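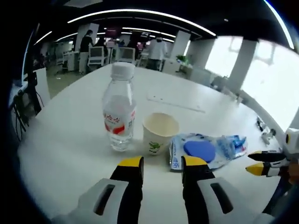
Clearing a White Table After a Break

Take the rubbish first. Wrappers hide crumbs, so fold them inwards before you lift them, then check for anything pale lying flat. White paper on a white top is easy to wipe straight over.

Bottles
Pour any leftover water on the houseplants and screw the cap back on. In Plunham the caps go in with the bottles – other councils differ, so look at the lid of your bin.

Paper cups
Most have a thin lining and can't go in with newspaper. Empty them and stack them. A stack of 12 fits in a bread bag.

Rings and sticky spots
Lay a warm damp cloth on the mark for a minute, then wipe towards you. For tea stains use a little bicarbonate of soda on the cloth. Don't use scouring powder on a gloss finish, as it leaves dull patches that show by a window.

Dry with a clean tea towel, edge included.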